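Suche im Logbuch
Suchbegriff eingeben
Los

Banner kommt mit Streifen aus dem Drucker – Fehlerprotokoll

19 Apr 2019, eingetragen von der Druckwerkstatt Kadolora

Status: gelöst (bis auf die Sache mit dem Profil, siehe unten)

So, ich schreib das jetzt mal alles auf, bevor ich es wieder vergesse. Der Auftrag war ein Werbebanner für Abubakar, 300 cm breit, Frontlit-Plane, vollflächig dunkelroter Hintergrund. Und genau in dem Rot hatte ich feine helle Querstreifen, immer im gleichen Abstand. Bei Text und Logo fällt das nicht auf, in der Fläche sieht man es aber von der Tür aus. Grrr.

Erster Versuch: Düsentest. Zwei Ausfälle bei Magenta, also normale Reinigung, neuer Test, alles da. Banner nochmal angeworfen – Streifen immer noch da, nur etwas schwächer.

Zweiter Versuch: von 6 auf 10 Pässe hochgestellt. Dauert natürlich ewig (ich hab in der Zeit die komplette Ablage gemacht!), und in der Fläche wurde es besser, aber weg war es nicht. Da war mir dann klar, dass es eher am Vorschub liegt.

Also Ticket bei Fastska aufgemacht, von denen haben wir die Maschine. Die Antwort kam noch am selben Vormittag: Vorschub mit genau der Plane kalibrieren, die gerade drin ist, und die Heizung vorher 12 Minuten laufen lassen. Das mit der Heizung hab ich ehrlich gesagt immer abgekürzt.

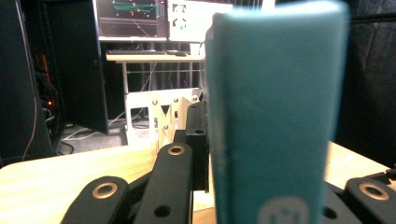 Nach dem Aufwärmen hab ich das Kalibriermuster gedruckt, und siehe da, der Vorschub war ein gutes Stück zu groß eingestellt. Die Werte stammten noch von der alten Rolle, die neue von Ustance ist dicker und läuft anders durch. Korrigiert, gespeichert, Probestück gedruckt: Fläche sauber, auch wieder mit 6 Pässen.

Offen ist noch das Farbprofil. Das Rot kommt auf der neuen Plane einen Tick zu bräunlich, Abubakar hat es so freigegeben, aber vor dem großen Schwung Festbanner im Juni will ich das richtig haben. Fastska schickt mir dafür eine Messdatei, die trag ich hier nach.

Ähnliche Einträge
Ösen reißen bei Wind aus
Folie wirft Blasen auf Acrylglas
RIP bleibt bei großen PDFs hängen
Schnittmarken werden nicht erkannt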